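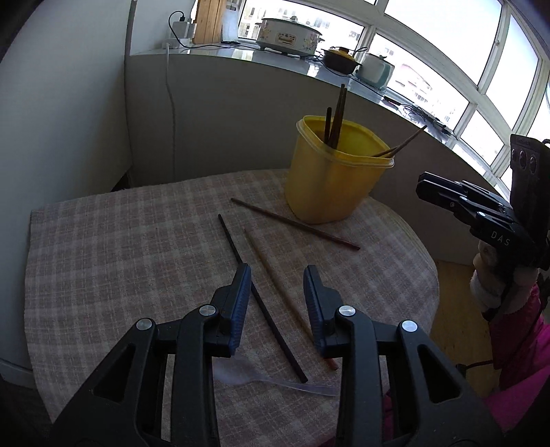
Can a light plastic pot really hold chopsticks without tipping over?

Ordinary eating chopsticks stand in it perfectly well. Long cooking ones will lean over the side, and if you put them all in the same corner it helps to spread them out.

Plorkside chopstick and utensil pot, yellow
Reviewed by Rosalie Kälin

I have wanted to write about this pot for ages, which I realise is a strange thing to say about a piece of yellow plastic that cost me £9. But I use it every single day, I've bought a second one for my sister, and when Mirjam Wieser asked readers to send in the small kitchen things they'd replace tomorrow if they broke, it was the first thing I thought of.

It's a squarish tub, slightly flared towards the top, and it stands on its own wherever you put it. There are no clips, no suction cups and no little tray to lose. I bought mine at Wyss in Vornbridge back in June, having gone in for a sieve (I still haven't got a sieve).

What I had before

My chopsticks used to live in the cutlery drawer, in the long compartment at the front, along with the skewers and the thermometer. They rolled. Every time I opened the drawer they had rearranged themselves, and because I've collected odd ones over the years – black ones, reddish-brown ones, pale wooden ones, a few survivors from sets that have otherwise vanished – finding a matching pair in there took longer than cooking the noodles.

Then I tried the Primon stoneware jar. It's a lovely object and weighs 1000 g empty, so it never moved an inch, but it was round and narrow and everything ended up in one tight bunch in the middle. You pulled one stick and three came with it. I also chipped a bowl on it. It holds pencils now and does that very well.

Using it

The flare is what makes the pot so good. The top is wider than the bottom, so the sticks fan out and you can see the ends separately and pick the one you want. The corners help too. I keep dark ones in one corner and light ones in another, and although they do wander, they don't wander far. A thin stick will lean right out over the rim if it feels like it, and you get used to that.

It's very light, and I thought this would be a nuisance, but I've come to like it more than anything else about it! I carry it to the table with the chopsticks in it, put it down at the back and let people help themselves. When lunch is out on the balcony it comes too. The weight of the Primon jar meant it stayed by the hob for good, and laying the table was a separate trip with a fistful of sticks.

And the colour. I know colour isn't a feature, but my tablecloth is all muted beige and pink and grey checks, and a yellow pot looks so cheerful on it. It's also very easy to find, which matters in my kitchen, where the worktop already has the slow cooker, the clay pot and the kettle lined up along the window and not much room for anything else.
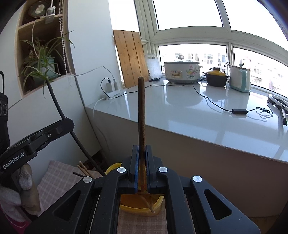

Yellow pot on the checked cushion, with the slow cooker, clay pot and kettle on the worktop behind.

Where it's less good

Soft surfaces. On a table or a worktop it's fine, on a cushion or a folded towel you need to keep the sticks evenly spread or hold it with one hand while you pull one out. I wouldn't leave it on the sofa with a full load in it and walk off.

Very long cooking chopsticks are on the limit. I have one pair, a present from Verena Frei, that are so long I keep them on a hook, and I can't blame the pot for that. A heavy ladle is also asking too much. I tried one on its own and over it went. With a good handful of chopsticks on the other side it stayed up, but I took the hint.

The inside corners collect crumbs and dust if you don't rinse it now and then. A bottle brush gets in there well. I do let the chopsticks dry properly on a tea towel before they go back in, having once put a whole bunch away damp in the old jar and regretted it, and I'd say the same to anybody with wooden ones whatever pot they use.

The label said it holds 400 g of utensils. I've never weighed mine and don't intend to.

Other things it has held

Skewers, on barbecue days. Wooden spoons, two at most. The small plastic spoons, which disappear inside it, so lay those on the table beside it. Rolling up to a craft afternoon with it full of sticks for the children to paint was a big success, and the paint washed off afterwards with warm water and a bit of scrubbing.

Kwabena Kyei, who had lunch with us and is far tidier than I am, thinks a divided pot would be better, with a separate section for each colour. He may be right, for his chopsticks. Mine would never stay in their sections and I like reaching in and taking what comes.

Would I buy it again?

I already have. Number 2 is in my sister's kitchen, also yellow – Wyss had a grey and a white as well, and we didn't consider them for a second.

Score: 9 out of 10, with the missing point for the ladle.

Care: wash by hand, warm water, ordinary washing-up liquid. Mine hasn't been in the dishwasher, so I can't tell you how it gets on in there. If anyone has tried, please leave a note underneath and I'll add it to the review.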